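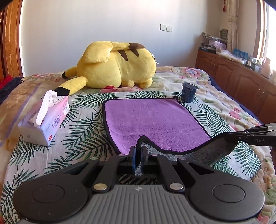

Brisa Huerta asked in May why the plush towels from the Polham range never sit flat in the stack once they are folded, when plain terry towels of the same size do. Most of the questions on this page are variants of that one. The answers apply to bound towels with a pile face and a flat reverse, folded by hand on a bed or table.

## Folding

### Which side goes down?

Reverse side down, pile up, for the first fold. The flat reverse slides on a cotton sheet or bedspread and can be squared without lifting the whole towel. Pile against cloth drags, and the towel creeps toward you as you work.

The exception is a towel that will be stored with the reverse showing. Start that one pile down and accept the extra smoothing.

### Where should I hold it?

At the near edge, one hand on a corner and the other near the middle of the same edge. Lift both points together, then move the middle hand out to the second corner before carrying the edge across. Going straight for both corners works on a small towel. On a large one the center sags and folds under itself.

Hold the binding and a little of the pile behind it. Gripping the binding alone puts the load on the stitching.

### Halves or thirds?

It depends on the shelf. A square towel of 110 cm folded in half twice gives a packet 55 cm on a side, too deep for many linen closets. Thirds in one direction and halves in the other give a narrower packet and put one bound edge inside, where it adds less height at the front.

Measure the shelf first. If the packet has to be bent to fit, the fold is wrong.

### The corners bunch up. What causes that?

Binding is cut as a strip and turned around each corner. Where the turn is tight, there is more binding than the corner needs and it stands up in a small ridge. Press it outward with a thumb before folding. Do not pull the corner to a point; a rounded corner is meant to stay rounded.

If the ridge comes back after every wash, the binding has shrunk less than the towel body. Cool washing will slow this down. It will not reverse it.

### Does a crease in the pile matter?

No. A crease on the face is flattened pile and brushes out with the palm, stroking across the line. A crease in the reverse is more persistent and usually comes from long storage under weight. Refold along a different line next time.

### Can I fold on a patterned bedspread?

Yes. Some people like a printed cloth under the towel since the edges are easier to see against it. A large print is no use as an alignment guide unless it is a regular grid. Leaves and flowers are not. Line up towel edge to towel edge and ignore what is underneath.

Smooth the bedspread first - a ruck in the cover will show up as a ruck in the towel.

## Washing and drying

### How dry does it have to be?

Fully dry, including the binding. The binding is several layers thick and holds water after the pile feels dry. Pinch it at a corner, where it is thickest. If it is cool to the touch, give the towel more time.

### Is fabric softener allowed?

Not on plush pile. It coats the fibers and reduces absorbency. Viktória Dobos wrote to say she uses a half measure and has had no trouble. We still advise against it.

### Pale specks on a dark towel: lint or damage?

Usually lint, picked up from other items in the load. Shake the towel outdoors, then use a dry lint brush along the lie of the pile. If the specks are short fibers of the towel's own color, the pile is shedding, and the next 2 washes should be done separately.

## Storage

### How many to a stack?

No more than 5 plush towels. Above that, the bottom one takes a set and the stack leans toward whichever side has the folded edges. Alternate the direction of the packets if you need the height.

### Folded edge out or bound edge out?

Folded edge out. It is easier to pick a single towel from the stack, and the binding is not rubbed by the shelf front.

### Should I use the Cudden shelf dividers?

Only on shelves wider than 56 cm. On anything narrower the divider takes up room the towels need. Noémi Szalai reports that the Clorkico baskets do the same job on wire shelving, where the dividers do not clip on securely.

### Can plush towels be rolled?

They can. Roll with the reverse outward, starting from a folded edge, and keep the roll loose. A tight roll leaves bands across the pile that take a wash to remove.

Corrections to this page are collected on Wednesday and go to Diệp Phùng.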